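22 May 2023

I've been packing lunch for work since October. Before that I bought a sandwich most days from the counter at Goh, and when I added up the receipts it came to $261 over one season. That was enough to make me buy a roll of plastic wrap.

It took a while to get a sandwich that holds up until noon. My first ones were wet by ten. Kurniawati Manurung, who sits across from me, told me to butter both slices right to the crust and salt the vegetables ahead of time, then blot them. I do both now. The butter matters more.

I also stopped using the seeded loaf. It tastes better but it tears when you wrap it. Plain white bread, cut thick, stays together.

Wrapping goes like this for me:

- Cut first, then wrap each piece on its own.
- Pull the film snug over the cut side so the layers can't slide.
- Gather the extra at one end and fold it under.

White bread with a green layer and a red-orange one, wrapped and set on the white tray:
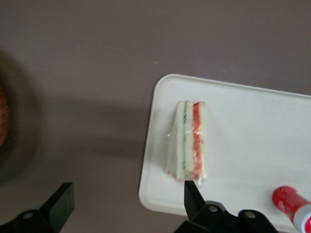 ## What I'm still working on

Cheese. It sweats in the wrap and I don't like the texture by lunchtime. Haziq packs his separately in a little tub and adds it at his desk, so I may try that.

I'd also like to use less plastic. I ordered two cloth wraps from Pudstead and they haven't shipped yet. If they keep the bread soft I'll switch over and write down how it went.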